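In Praise of the Thing on Top
Natanael Rangel
February 21, 2023

My aunt kept a doily on her television and a china dog on the doily, and when she finally gave in and bought a microwave the dog moved house within the week. I have been thinking about that dog a good deal lately, partly because people I like and respect keep telling me that the top of an appliance ought to be bare. Clear surfaces, they say, clear mind. I have lived with clear surfaces – for nearly 9 months, in a rented kitchen in Mendby – and my mind was about as cluttered as it ever is.

So I would like to say a word for the small white box on the counter, and for giving it something to do besides its job. Let me begin with the inside, where I am much stricter than you might expect. I believe in one container at a time. I know how it goes in a shared kitchen: somebody slides in a bowl, somebody else balances a mug behind it, and by lunchtime you are reaching past two strangers' soups to get at your own.
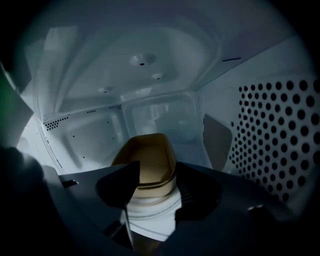

One tan container, plenty of white space.

You get to see the back wall, for one thing, and you wipe what you can see. I grew up in a house where the back wall of anything was a rumor, and I still remember my mother finding half a lemon one August that had clearly been with us since spring. A container with a bit of air around it gets taken out, eaten from and washed. Three containers in a stack become furniture.

The outside is another matter altogether, and out there I turn soft. A flat white top is a shelf you have already paid for, and it sits right where your eyes land when you come in wanting coffee. Put flowers on it! Artificial ones will do very nicely, and I say so as a man who has killed a great many real ones. Pale pink is kind to white enamel and white plastic alike, and a few green leaves keep the whole business from looking like a cake. 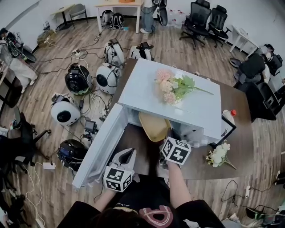

Rosângela Magalhães wrote to me that she gave up on all this years ago, as anything she set on top of her refrigerator ended up on the floor whenever the door was shut in a temper, and that a kitchen with 6 people in it has plenty of temper to go around. She keeps her flowers on the table and her appliances plain, and she thinks I should dust more and write less.

She may well be right about the dusting. Petals do collect it, and grease makes it stick, and I take mine to the sink every so often for a rinse in lukewarm water with a drop of dish soap. Please do check your manual, too, because some appliances want open air above them when they are running, and then the bouquet has to wait on the table with Rosângela's.

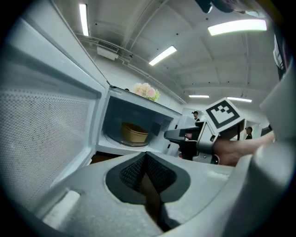
Pale pink and peach above, a single bowl below.

I can live with that. Moving a bunch of flowers before I heat my rice takes a second or two, and I rather like having them in my hand. My aunt used to lift her dog down the same way, and tell him supper wouldn't be long.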